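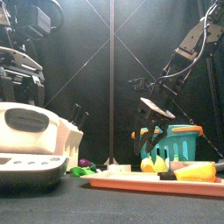 Julleo gripper, jaws open, at the basket end of the bench.

Julleo parallel gripper kit, reviewed after a spring of toy groceries
by Lena Mazurek

Price as tested: $182 plus shipping
Build time: one long evening according to the box, three according to me
Fitted to: a secondhand arm in the shared shop at Fesdale

I bought the Julleo kit because my last gripper was something I designed myself, and I have met the designer. It closed like a screen door and opened when it felt like it. The Julleo costs $182, which is a lot for two fingers and a motor until you add up what I'd spent on filament making fingers that didn't work. I stopped adding at a number I'd like to keep private.

The kit comes in a flat box with the hardware in numbered bags. Bags 1 through 5 are in order. Bag 6 was inside bag 3. The instructions are a folded sheet, drawings only, with a little hand that points at things. The hand is good for the first dozen steps. At step 16 it points at a space between two parts with great confidence, and you are meant to understand that a spacer goes there. I did not understand that. I got to the end with a spacer left over and a jaw that rubbed on one side, took it all apart, put the spacer in and drove home.

Second complaint, then I'll be nice for a while: the screws. There are 76 of them, nearly all the same length, and the ones that aren't the same length are only very slightly not the same length. Put a long one where a short one goes and it bottoms out on the rail, and the jaw stops partway closed with a noise like somebody stepping on a snail. Sort them on a magnetic dish before you start. The sheet doesn't tell you to.

Once it's together, though, it's a solid thing. The jaws stay parallel through the whole travel, and I checked with feeler gauges because I didn't believe it. There's almost 2 mm of play if you grab a fingertip and wiggle, less at the base. My homemade one had play you could measure with a school ruler. Wiring is a single cable with a connector that only goes in one way, and I've tried the others.

For testing I use play food. It's cheap, it comes in rotten shapes, and when you crush some you haven't ruined anything you were planning to eat. The shop has a tub of it, plus a little teal shopping basket with an orange handle that has humbled everyone who's tried to program a pick out of it. My standard session is to tip the food out, let the arm go looking, and write down what it drops.

The cheese wedge is the easy one. Big flat sides, nice thickness, the gripper takes it every time and so would a pair of salad tongs. The corn is bumpy enough that the fingers find something to hold. Half a lemon is harder than you'd think, being flat on one side and round everywhere else, and a lazy approach angle sends it scooting off across the bench. I've added a slow final approach for anything round and that took care of most of it.
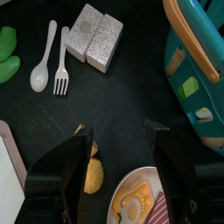 Flat things are where the Julleo starts to sulk. A fried egg on a plate is about the worst object I own. The fingertips are tapered, which helps, but they aren't thin, and to get under the rim of anything you have to come in so low that you're practically sanding the table. I did scratch the table. It had scratches already and mine have blended in. The bacon is nearly as bad and the white plastic fork is worse, because a fork handle is narrow enough to roll in the jaws and then you're presenting the tines to whoever's standing nearest.

The croissant, on the other hand, is a delight. Textured, chunky, taller than it is annoying. If all your objects are croissants, buy this gripper today.

I ended up ordering the slim fingertips from Kaczorowski, who sell spares for this kit and answer email in full sentences. They bolt straight on. The fork went from hopeless to most of the time, and the egg went from hopeless to now and then. They flex more, so I swap back to the stock ones for anything heavy. Changing them takes a couple of minutes and one hex key. Julleo should put both sets in the box and charge me for it, and I'd grumble and pay.

A word on the wrist camera, since the catalog makes such a fuss over the mounting holes. They're in a sensible place. From up there you get both fingertips and the table between them, which is what you want for lining up a grab. You also get a large helping of gripper along the bottom of the view, and anything you're just about to pick up tends to slide behind a finger at the exact moment you'd like to see it. Tilting the camera forward a little buys some of that back. I also keep a second camera off to the side, and I wouldn't run it any other way now.

Software: there's a library. It works. The function that opens the jaws is called release and the function that releases the motor is called open. I have a sticky note on my monitor.

I looked at the Nonby before buying this one, and a friend has since let me try hers. The Nonby is quieter and looks like it came out of a dentist's office. It's also slower to close, and the jaws pinch in at the tips under load, so the lemon squirts out forward. For tall, soft stuff I could go either way. For mixed junk on a table I'd still take the Julleo.

Things I'd want to know before ordering:

The screw holes in the body are tapped plastic. Go gently, and don't take it apart more than you have to. See spacer, above.

The motor gets warm in a long hold. Mine has a timeout in the code and hasn't complained since May.

The cable is short. If your arm is bigger than mine, get the extension at the same time and save yourself the second shipping charge.

Four stars. It'd be four and a half if the little hand on the sheet would learn to draw a spacer.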